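Read receipts, and why I switched mine off

Posted 7 December 2018

My sister-in-law forwarded me one of those articles last week. You know the sort: "What Your Reply Time Says About You". According to the writer, leaving a message for more than 50 minutes shows you don't value the sender. I read it on the bus to Tosbridge, and by the time I got off I had left three people on blue ticks, so draw your own conclusions.

I have my doubts about all of this. The article leaned on a "communication expert" with a book out in January, and the only evidence I could find was a poll of the expert's own followers. People who follow someone for tips on texting are probably keener on texting than the rest of us.

Still, Analyn Dizon swears by read receipts. She runs our walking group's chat and says she needs to know who has seen the meeting point. Fair enough, but seeing isn't reading. In October 18 of us had "seen" the message saying the car park had moved, and Rhea Sison and I still drove to the old one.

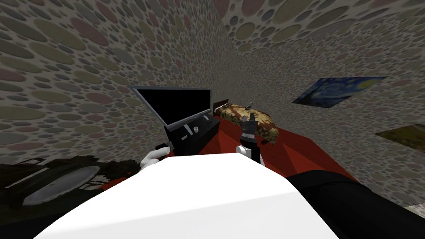
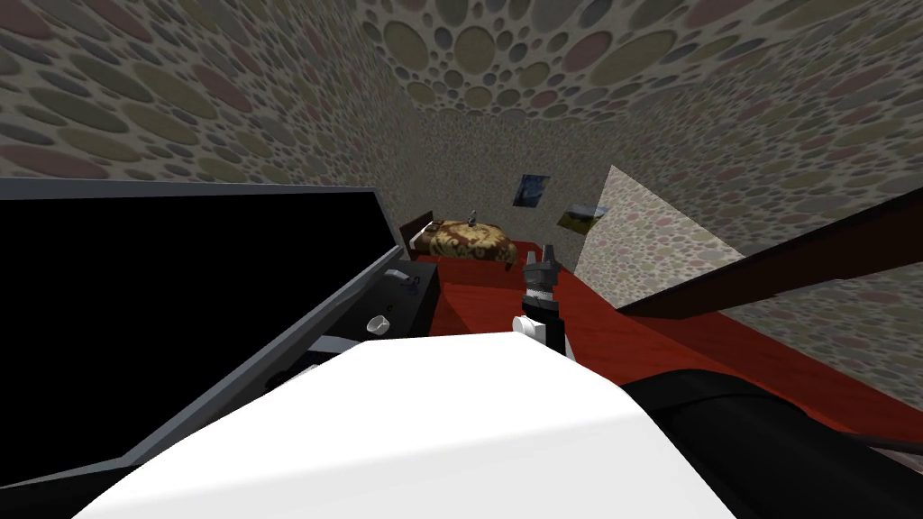 The grey tick, the double tick, the tick that turns blue: I don't believe most users could tell you what each one means, and I include myself. Marilou Dimaculangan thought for two years that the second tick meant I had read it and was ignoring her. It only means the thing has reached my phone. Apps love a little signal that looks as if it tells you something, and we fill in the rest. It's like those oval spots in muted greys, pinks and olives all over the walls: stare at a pattern long enough and you'll find a face in it, and by bedtime the face is cross with you.

So mine are off. The app warned me that I wouldn't be able to see other people's receipts either, in a tone that suggested I was giving up a kidney. I haven't missed them. Analyn has, and sent me a message to say so, and then a second one asking if I'd got the first.

I'm told the next update will show when somebody starts typing and then stops. Pacita Buenaventura thinks this will make us all more honest. I think it will make us write our messages in the notes app first and paste them in, and I've already started doing that with the ones to my landlord.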